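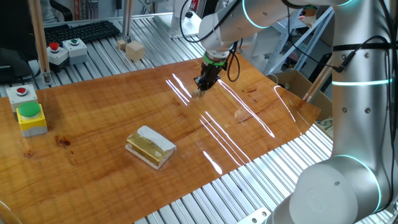

Leave the knots in

A glossy board with a dark spot in the grain is a better thing to work on than a flawless one. I have held that view since July, when we fitted out the shared workshop in Novville and argued for 5 weeks over the bench tops.

The catalogue from Landeg offered a pale composite sheet, the same colour from end to end. It wipes down well and I have nothing against it. But a plain sheet shows every scratch as damage, and after a year people stop looking after it. On a streaky amber board a scratch has somewhere to go.

Varnish is the harder question. A high shine throws the ceiling lights straight back at you in long white lines, and small shiny things such as foil wrappers get harder to pick out. I would still take the gloss. Grease is easy to see on it, and you can always move a lamp. Matte finishes hide the grime until your sleeve finds it.

Then there is fixing. We laid ours loose over slatted aluminium and it can be lifted off by two people. Sarora wanted it bolted at 4 points, for 200 dollars extra. I said no, and I would say no again. A board you can turn over has a second side – ours hasn't been used yet.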